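Vidar Kitchen Pack
Demonstration episodes for two-armed robots, recorded in simulation
3 min read

If you've ever tried to teach a robot to tidy a kitchen, you know how fast you run out of good examples. The Vidar Kitchen Pack is our answer, and we're pretty excited about it! It holds 2,419 episodes of a simulated robot working around a home, each one driven by a person from start to finish. You get the full run of every episode (approach, reach, grasp, the fumbles in between, and the letting go) with nothing trimmed out of the middle.

The pack grew out of our older Filport set, which had one arm and a bare table. People liked it, and then they all wrote in asking for the same thing: more clutter, please. So now there's clutter. The counter in the main kitchen carries a teapot, a toaster, a bottle, cups, tomatoes, an open laptop and a pink container close to the edge, and the robot has to work among them with both arms on board.
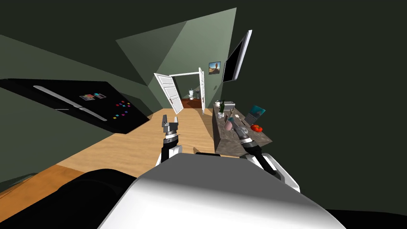
What you get in each episode

- Views from the robot's body and from its grippers, lined up to the same clock
- Joint positions and gripper opening for both arms, at every step
- The operator's commands, stored separately from what the arms did with them
- A one-line task written in plain words, such as "move the pink container away from the edge"
- A result mark: done, partly done, or not done
- The starting layout of the room, so you can load it and run your own policy from the same spot

Of the full set, 1,612 episodes are marked done. We kept the rest in on purpose and they're worth your time. A near miss at the rim of a container tells a model plenty about where the fingers should have been, and several of our early testers ended up training a success detector on those runs before they touched the clean ones. If you only want the good ones, filter on the result mark and you're set.

About the gripper views

These are our favorite part. The wide view gives you the layout, and then the gripper view comes along with the room tipped way over and two fingers standing up in it, and a bottle or a doorway passing behind them at some wild slant. Models that only ever see level rooms tend to struggle once the wrist turns. We left the tilt alone: no leveling, no cropping. The fingers stay in the picture too, and you can see how they're set against whatever is nearby. 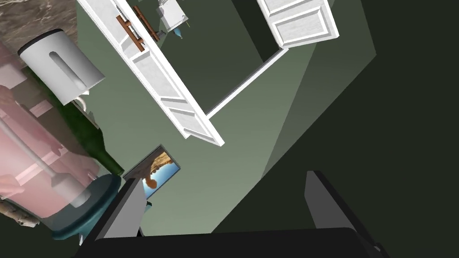

Rooms and tasks

There are 19 room layouts and 37 tasks. Some tasks are short, like picking up a single cup. Others run long and need the robot to cross the floor and use both hands. Objects get moved and swapped between episodes, and a few of the rooms have doors that start open in some runs and closed in others. Glass and see-through plastic turn up a lot, which makes depth harder and the data (we think) a good deal more useful.

Recording your own

The pack comes with Osix, the small recorder we used ourselves. Plug in a pair of hand controllers, pick a room, and go. It saves when you let go of both triggers, throws the episode away if you hold the left one, and writes the same file layout as the pack so you can mix yours in with ours. Give yourself a dozen practice runs first. Judging distance through the gripper view takes some getting used to, and your first few grasps will probably close on air.

Good to know

A mid-range graphics card is enough for playback. Recording wants a better one, mostly for steady timing. Shadows are rendered hard-edged in the default lighting; there's a soft setting in the room file if you prefer it. Next up is the Fülöp add-on, planned for October, with laundry tasks and a second floor.

Questions about file layout or licenses: use the contact form and mention the Vidar pack.

Contact | © Osix | Back to top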